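**Taller de fanzine y bordado, últimas plazas**

Rápido, que cierro el boletín en un rato. La exposición de Charalambos Zervas en la sala Mavromatis sigue abierta hasta final de mes y va mejor de lo previsto: 1.635 visitas desde febrero. Son autorretratos bordados sobre sábanas viejas de hospital, hechos durante los meses en que casi no salía de la cama. Él habla de "dibujar tumbado". Hay piezas sin terminar y se quedan así, con el hilo colgando. 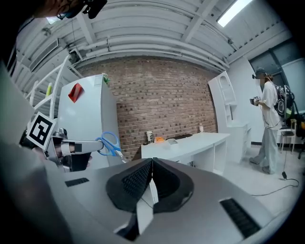 Se puede tocar todo menos las dos del fondo. Audiodescripción en la entrada, pedid los auriculares en el mostrador. La franja tranquila (luz baja, sin música, aforo de 11 personas) es los jueves por la mañana. Nos habéis preguntado si hace falta reservar: no, pero si venís en grupo avisad antes porfa.

Lo del taller. Lo lleva el colectivo Tendach, cuatro sesiones, textos sobre cuerpo y enfermedad que luego se cosen o se grapan, lo que cada cual prefiera. No hace falta saber coser ni escribir bonito. Se puede venir a media sesión, irse, tumbarse, no hablar.
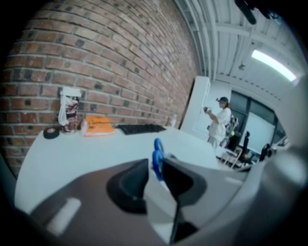

*Tijeras azules y un rollo de cinta negra.*

Precio: 60 euros las cuatro sesiones, material incluido. Quedan pocas plazas y dos son becadas, para pedirlas basta con una línea por correo, no pedimos justificante de nada. La sede es la de Flonditside, planta baja, baño adaptado. El ascensor de Bristdale sigue averiado así que allí de momento nada, lo sentimos mucho.
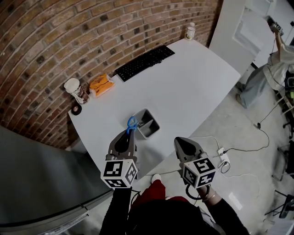 Y una correción del boletín anterior: pusimos que la charla de Zervas era en inglés con subtítulos. Es en griego, con interpretación al español y a lengua de signos. También se podrá seguir en línea, el enlace va en el próximo envio.

Inscripciones contestando a este mismo correo.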